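**Killum opens repair counter at Arnovbridge shop**

Kitchenware firm Killum will open a repair and spares counter at its Arnovbridge shop in March, giving customers a place to bring worn or damaged items instead of replacing them.

The counter will take saucepans with loose handles, blunt knives, stiff tin openers, cracked lid knobs and sieves that have come away at the rim. Staff will look at each item while the customer waits and give a price before any work starts. Small jobs such as tightening a handle or fitting a new knob will be done on the spot. Anything longer will be ready within 6 working days.

Killum has set aside a stock of 2000 spare parts for the opening, including seals, screws, knobs and lid handles. Parts can also be bought over the counter by people who would sooner do the job at home. Most fit Killum's own Gwynne range, which has been on sale in the town for many years, but the shop will try to match parts for other makes.

The service follows a trial last autumn at the firm's Sivex warehouse, where staff were asked to bring in kitchen items they had stopped using. They handed over 115 pieces, and 100 of them were mended. Handles were the most common fault, followed by worn seals. The rest were beyond repair and went for scrap metal.

Electrical goods will not be accepted. Non-stick pans can be brought in for new handles – the coating itself cannot be renewed. Knives should be wrapped in a tea towel or thick card and handed over at the till.

There is no need to book. The counter will be open from 10am to 4pm whenever the shop is open, with a break for lunch at 1pm. Repairs to Gwynne items still under guarantee are free with a receipt.

Killum will review the service in September and then decide whether to offer it at its other shops. Price lists will be available at the till from February.

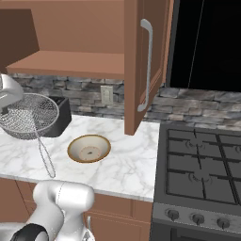

Fatima Bako said she had thrown out two good sieves over the years because the rim had gone, and that she would be bringing in the third as soon as the counter opened.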